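Unit 4: Paper Goods and Disposables in Food Service Purchasing
Course Handout, Introduction to Catering Operations
Revised 08/03/2021

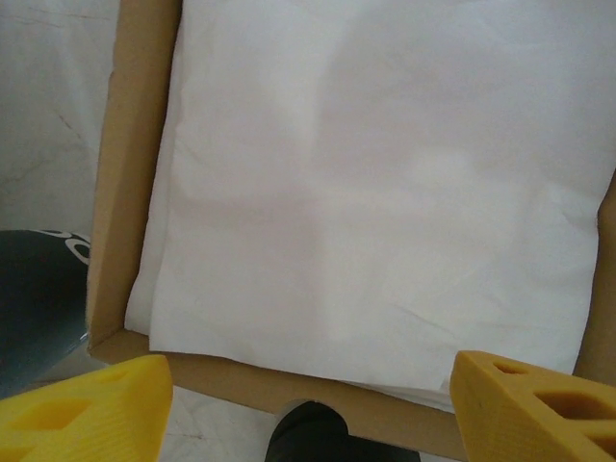 Students should read this handout before the second session of the unit and bring it to class together with the purchasing worksheet. The unit covers the selection, storage and cost control of disposable goods in a small or medium-sized food service operation. Food purchasing was treated in Unit 3 and is not repeated.

1. Scope

Disposables are items bought for a single use by the guest or by staff. They include napkins, cups, lids, takeout containers, gloves, hair covers and liners. Cleaning chemicals are recorded under a separate heading, even when they arrive from the same supplier on the same invoice.

A common error in student budgets is to place napkins under linen. Linen is a recurring laundry or rental charge. Paper napkins are consumed and must be charged to the period in which they are used.

2. Grades and folds

Napkins are described by ply, by open size and by fold. Ply is the number of layers of tissue in one napkin. One-ply napkins are usual at counters and self-service stations. Two-ply and three-ply napkins are usual at seated meals.

A quarter-fold napkin is folded once in each direction and makes a square. A napkin folded once more makes a long rectangle, which holds flatware better on a set table. Dispenser napkins have their own folds, and the dispenser must be checked before an order is placed. Full-size quarter-fold napkins will not feed through a narrow dispenser.

Suppliers may list the same open size under different trade names. Compare the measurements printed on the specification sheet and disregard the name.

3. Estimating use

Use is estimated per cover. The operation keeps a record of covers served and of stock at the start and end of the period. Opening stock plus purchases, less closing stock, gives the quantity used. That quantity is divided by the number of covers.

Worked case: The Rirkthorpe dining room served 616 covers in July. Opening stock of dinner napkins was 26 packs and no purchases were made. Closing stock was 13 packs, and each pack held 80 napkins. Use was therefore 13 packs, or 1,040 napkins, which gives nearly 1.7 napkins per cover.

The figure should be calculated separately for counter service and table service. A combined figure hides waste at the counter, where guests take napkins by the handful.

4. Storage

Paper goods are stored off the floor in a dry room, away from chemicals and strong odors. Tissue takes up moisture and smell quickly. Cartons should be dated on delivery and the oldest opened first. An opened carton is kept covered between shifts.

Staff must wash their hands before restocking. Any napkin that has been set at a place and left there after the guest has gone is discarded, whether or not it appears to have been used.

5. Supplier comparison

For the worksheet, students will compare the price lists of Tanabe and Gotano, both available in the course folder. Convert every price to cost per napkin before comparing. Include delivery charges and note any minimum order. The Dusau list is provided for reference only and is not graded.

6. Preparation for the next session

Complete parts A and B of the worksheet. Part C will be done in class. Students who work in a food service operation may use their own figures in part B with written permission from the employer, attached to the worksheet when it is handed in.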